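7/6/26, Virkatstead shed

Rudder of Hunska is off since the morning. The lower pintle is worn on one side, the upper one is still good. I measured the stock twice and got 45 mm both times, so the old drawing from Lozano is correct and we can order the bushes from it. Rudder weighs 53 kg on the hanging scale, with the tiller fitting. 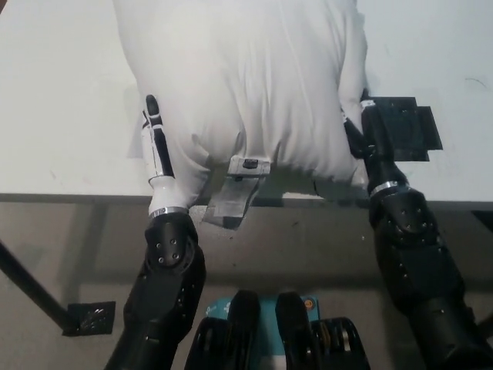 Trim ballast is next. Chrysoula Vlachopoulos wants 243 kg moved aft, in soft bags and no more loose pigs - they shifted in December and marked the planking. For shape I think of something like the big white cloth bag on the white table, bulging and with soft wrinkles, only much smaller and in heavier cloth. A soft bag will sit between the floors without hard corners.

To do: ask Tollora for the price of shot, clean the limber holes, find the second gudgeon bolt.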